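Stikmont footbridge open day, July

The footbridge at Stikmont was opened to visitors for one morning in July, with the deck closed to ordinary walkers from nine until noon. I went over from Tornanham on the early bus and was at the east bank by half past eight. There were already people waiting by the kiosk, most of them with boots on, as the notice had asked.

The bridge crosses the Tavares just below the old mill. It is a covered timber bridge in two spans, 192 feet long, resting on stone at both ends and on one pier in midstream. The county road used it until the concrete bridge at Zadengate was finished. After that it carried only foot traffic, and for a few winters it was shut altogether.

Malou Overgaard, the engineer for the repair, took the first party. We went under the deck before we went over it, down a set of steps cut into the bank and muddy from the second step on. From there you get a clear view of the floor beams. The newer ones are paler and have square edges. Eleven of the old ones were kept. She explained that the pier had moved downstream a little in the last big flood and that the stone had been taken down to the third course and relaid. The lower courses were left as they were.

Inside, the trusses are pinned with oak pegs, 2264 in all according to the board at the west portal. A few on the upstream side have been replaced and are marked with a dab of blue paint. The roof is cedar shingle. It is dark in there even at ten in the morning, and the boards drum when a group walks in step, which we were asked to stop doing.

Ragnheiður Laxdal had the carpentry talk at the west end. She had a spare peg and a length of old brace to pass round, and showed how the joint is cut so that water runs out of it. Questions went on well past her half hour, mainly about what the repair had cost and when the lighting would go in. She did not have a date for the lighting.

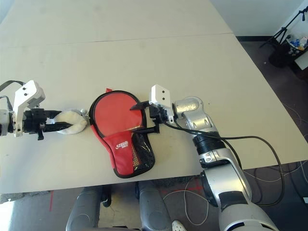 Renata Medina
Visits correspondent

By eleven the last party had gone through and tea was being served in the mill yard. The count at the gate was 346, more than the car park could take, and cars were left along the verge as far as the chapel. Anyone going to the next one should use the bus, which stops at the top of Mill Lane, or walk down the river path from Zadengate. The path is level but there is a stile at the halfway point.

The bridge is open again to walkers at all hours. Dogs on leads, and cycles to be pushed. The steps to the lower bank are kept locked outside open days.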